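Dedgate Shared Workshop
Minutes of the Automation Group, January

The meeting opened at 7 p.m. The minutes of the previous meeting were approved without changes.

1. Arm build
The group reviewed the Girnine arm at the green table. The second wrist joint has been replaced and the base collar retightened. Members agreed that the cables under the table must be tied back before the next work session. The supplier, Ondis, has quoted about 112 dollars for a spare elbow motor. The purchase was approved.

2. Sorting trials
The trial load remains the gray metal bin of toys and cloths. It was noted that the folded cloths are harder to plan for than the balls, as their shape changes with every pick. A proposal to remove the spiky balls and the rope toy from the load was discussed and voted down. The target remains 2,000 logged picks before any change of gripper.

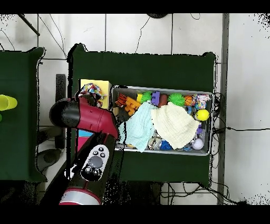
3. Floor space
The Lapointe drill press will stay in the back room until the trials end. The walkway between the two green tables is to be kept clear during open hours.

4. Other business
A request to run the arm unattended overnight was declined. The question of a second emergency stop was carried over to the next meeting, pending a price.

The meeting closed at 8:40 p.m.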